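The legislature's oversight panel has asked the Defense Logistics Office to explain, by the end of October, how it will account for emergency equipment purchases approved without a floor vote. Josefina Ibarra, the office's inspector general, discussed the request on Monday.

Ms. Ibarra said the review covers 485 contracts signed under emergency authority. Two suppliers, Truvotex and Zultel, hold the largest share of them. "The authority to buy quickly was lawful," she said. "The duty to report those purchases to elected members was also lawful, and it was not met in every case."

Asked whether civilian leaders had been kept informed, she replied that notices were sent to the secretary's staff but did not always reach the panel. "A notice that stays in one building is of limited use to the people who vote on the budget," she said.
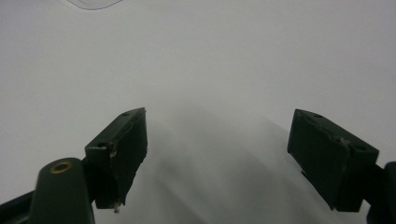
She declined to discuss the Rebelo contract, which remains under separate review, and said that testimony on it would be given in closed session. Members of both parties have asked for the session to be opened in part.

Ms. Ibarra noted that the reporting rule dates to 1874 and was last revised in 2000. "It was written for paper ledgers," she said. "We have recommended a fixed deadline – 2 weeks from signature – and a named officer who is responsible for meeting it."

The panel's chair has not said whether the recommendation will be put to a vote this session.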